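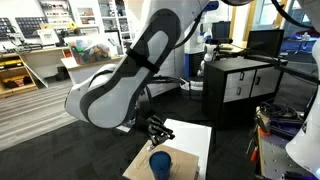
Figure 7.1 A blue plastic cup standing on a cardboard box.

Chapter 7: What Things Are Made Of

I grew up in Hemdale, two streets from the old Geraghty glass plant, so I've been nosy about materials my whole life! My grandmother kept 156 buttons in a tin (bone, brass, shell, a few early plastics) and I used to sort them by feel with my eyes shut. You can learn a lot that way. Metal feels cold, plastic hardly does, and bone sits somewhere in between.

In this chapter we'll get into why. We'll start with plastics and paper, then move on to glass, which people have been making for well over 3000 years. Before you read Section 7.2, grab a cup, any cup, and write down three words for how it feels in your hand. Keep the list, we'll need it for the first lab.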